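Ticket 3404 – Custell nesting cups and blocks, set 2905
Status: open

Hi again! I'm still stuck on the cups. The blue one wedges if I push it even a little, and then I'm twisting and swearing at it. I tried dish soap on Sunday – no change. The yellow cup goes in the green one just fine, so I doubt I've mixed up the order.

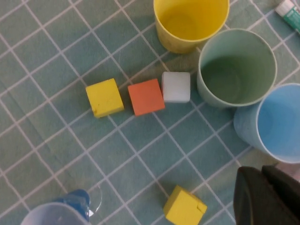
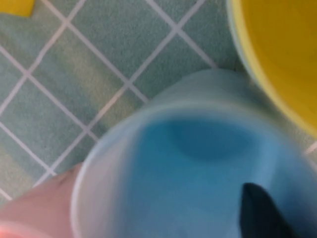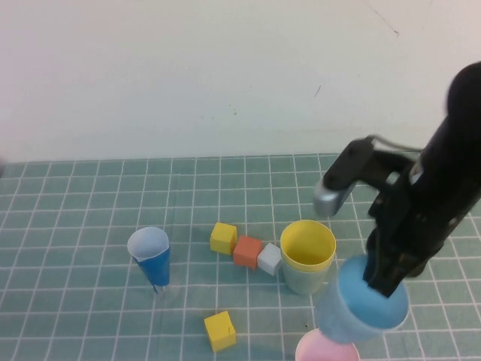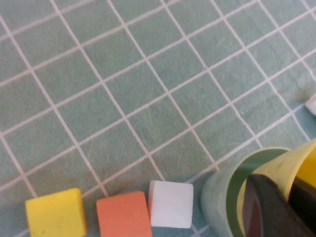

Attachments 1–4: cups on the gridded surface, blocks also showing in 1, 3 and 4.

The blocks are okay, by the way, though I'd love to know if the little notch in the yellow ones is meant to be there (see 1). My order came from the Fliltcombe store, number 356 on the slip. Could you send just a blue cup, or does it have to be the whole set? I'd rather not box everything up again – the carton's already gone out with the recycling.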